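Volton Hand-Held Gripper – Set-up Guide
Section 2: Planning your purchase

Read this section before you place an order. It covers how many grippers to buy, what to budget for besides the grippers, and what to have on hand for the first day of work.

2.1 Work out how many grippers you need

1. List the rooms or sites where work will be done at the same time.
2. Allow one gripper for each operator on shift. Operators should not share a unit within a shift.
3. Add one spare for every 4 grippers in use. If you have fewer than 4, still order one spare.
4. Write the total on line 6 of the order form.

Note: The Kemurthorpe depot ships grippers in cartons of 2. Odd quantities are rounded up and you will be charged for the extra unit.

2.2 Budget for parts that wear

Finger pads are a consumable and are not covered by the warranty. Order them under part number 221. A pad set fits one gripper, both fingers.

1. Order 2 pad sets per gripper for the first year.
2. If operators will mostly handle metal or hard plastic, order 4.
3. Keep unopened sets in a drawer or cupboard away from direct sun.

Caution: Do not buy third-party pads to save money. A pad of the wrong thickness changes the closing distance and the gripper will have to be recalibrated.

2.3 Budget for objects and rooms

Household items are cheap, but the cost adds up over a long project. Snack packets, socks, keys and small boxes are good starting items and most sites already have them. Set aside a separate amount for replacements – foil packets crease with handling and should be swapped out often.

1. Choose a table the operator can reach across without leaning.
2. If the room is in a private home, allow for a cleaning fee and the occupant's time.
3. Check the colour and brightness of the light at the hours you plan to work. Blinds may need to be added to the budget.

2.4 Lead times

Orders placed through Mansour or Tirkasari take 6 weeks. Orders received after the end of October are filled in the new year. Pads ship separately and may arrive first.
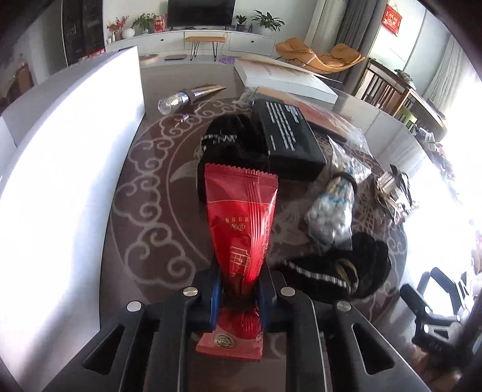
Figure 2. Gripper holding a foil snack packet at a glass-topped table.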